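Search this book
Enter keyword
Go

Chapter 7
Joints, Levers and Linkages

A lever is a bar that turns about a fixed point. Join two or more bars together with pins and you have a linkage, which can carry a push or a pull from one place to another and change its size or direction on the way. Scissors, folding chairs and umbrella ribs all depend on linkages.
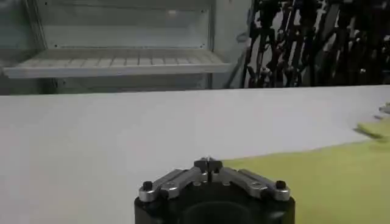
Chapter author
P. Dunstan, lecturer in craft and technology, Helness College
Updated January

People made use of pinned bars long before there was a theory to describe them. The mill at Cesden had a hand-worked sluice by 1705, raised by two oak arms joined at the top. When the miller pulled the rope, the arms closed and the gate came up. The mill accounts record the cost of new pins far more often than the cost of new arms, and the same is true of most linkages in use today – the joint wears before the bar does.

In this chapter we use the following words. A link is any stiff part of the linkage. A pivot is the point at which two links are joined and can turn. The fixed link is the one that stays still while the others move. In a folding chair standing on the floor, any link may be chosen as the fixed one, but the choice must be kept until the end of the calculation.

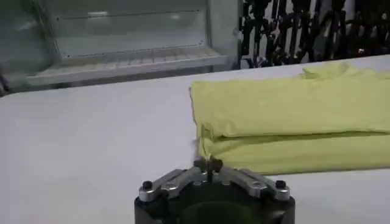
Fig. 7.2 Two metal plates set at an angle, with holes along their length.

Section 7.1 deals with the single lever and revises the work on turning forces from Chapter 2. Section 7.2 adds a second link. Readers who found moments difficult should work through the exercises on page 167 before going further, as the method is used again without explanation.

You will need a ruler, stiff card and paper fasteners for the first activity. Cut the strips before the lesson. Strips of thin paper bend at the pivot and give poor results.

Related chapters
Chapter 2: Turning Forces
Chapter 6: Springs and Stiffness
Chapter 8: Gears and Belts
Case study: The Pulia Lift Bridge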